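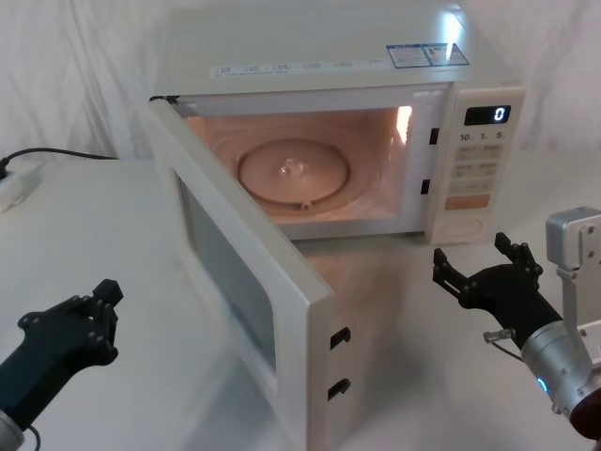

## Microwave check, second-floor break room, Hendden Street office

Done in July by Raghda Khalaf, with interruptions. Boxes marked x are fine. Empty boxes are somebody's job, and the comment says whose. If your name is in here and you disagree, write on the printed copy by the sink like everyone else does.

### Outside, power off

- [x] **Sits level, all feet down.** No rocking. I leaned on it harder than I would lean on my own.
- [x] **Plug and cord.** No cracks, no scorch marks, no tape. The tape on last year's cord was decorative, I was told at the time.
- [ ] **Plugged straight into the wall.** It was on the power strip with the kettle and the Tannous toaster. I moved it. Ghassan Twal to take the strip away altogether before it comes back on its own.
- [x] **Vents clear.** They are now. I took a stack of paper plates away from the side.
- [x] **Nothing stored on top.** Just the stickers: the strip of tiny labels along the front edge and the blue-bordered one by the corner. Please leave them on. Someone at Sastdale peeled theirs off because it looked untidy and then had no model number to give the repair shop.
- [ ] **Fabric kept back.** The white drape hangs behind the table and it's very nice, and it's still cloth next to an appliance. Sze-wing Cheng to pin it so it can't drift over the vents. I'm not asking for it to come down. I have asked before and I know how that goes.

### Door

- [x] **Swings all the way open without dropping.** Hinges firm, no squeak.
- [x] **Latch slots clean.** There are two, one above the other, on the right side of the opening. I ran a dry cotton swab around both. What came out of the lower one was probably oatmeal.
- [x] **Door hooks whole and springy.**
- [x] **Seal and window.** No cracks, no warping, no gaps when shut.
- [x] **Stops when the door is opened.** Tried it five times with a mug of water inside. Stopped every time. This is the one item on the page that would make me carry the thing out to the curb myself, so I don't skip it.

*Comment from Hussam Bataineh: Can we get a door that slows down people who stop it with one second left and walk off?*

*Reply: No.*

### Inside

- [x] **Lamp works.** Nice peachy glow. Makes everybody's leftovers look better than they are.
- [x] **Walls and ceiling.** No burn spots, no bubbling paint. The ceiling had soup on it, which takes a kind of talent. Wiped with warm water and dish soap.
- [x] **Glass turntable.** No chips or cracks. Washed, dried, put back with the middle seated on its hub.
- [x] **Turns freely.** It grumbled until I cleaned the track under the plate, then quit.
- [ ] **Splatter cover available.** We bought one. Carla Sabbagh to find it or buy another. The limit is 16 dollars, and she doesn't need to get three quotes.

### Controls

- [x] **Display shows 0 when idle.** Nice and bright. If you walk up and it says anything else, somebody left time on it. Clear it before you shut the door.
- [x] **Time buttons.** 10m, 1m and 5s all respond to one press. Note that 10m means ten minutes. I mention this in memory of a bag of popcorn in March.
- [x] **Water test.** One mug, wooden stirrer in it, heated and came out hot. Took the mug out with a towel.
- [ ] **Circuit load.** Microwave and toaster together came to more than I like on that outlet. Until Ghassan has an electrician look, run one at a time. Anyone who thinks this is excessive may reset the breaker, in the basement, in the dark.

### House rules, since I'm here

1. No metal. The gold rim on the Flanavlow anniversary mugs is metal.
2. Don't run it empty.
3. Lids loose, eggs never.
4. If something catches fire, keep the door shut, press stop, pull the plug.
5. Stay in the room. The meeting will wait, and most of them would improve.

### Still open

| What | Who |
|---|---|
| Remove power strip | Ghassan |
| Electrician for outlet | Ghassan |
| Pin back the drape | Sze-wing |
| Splatter cover | Carla |

*Comment from Carla: Found the cover. It was under the sink with a plant on it. Buying another.*

*Comment from Sze-wing: Drape will be pinned by lunch. It stays white.*

I'll look at the open items again in 30 days. The sponge I used is in the trash and should not be rescued.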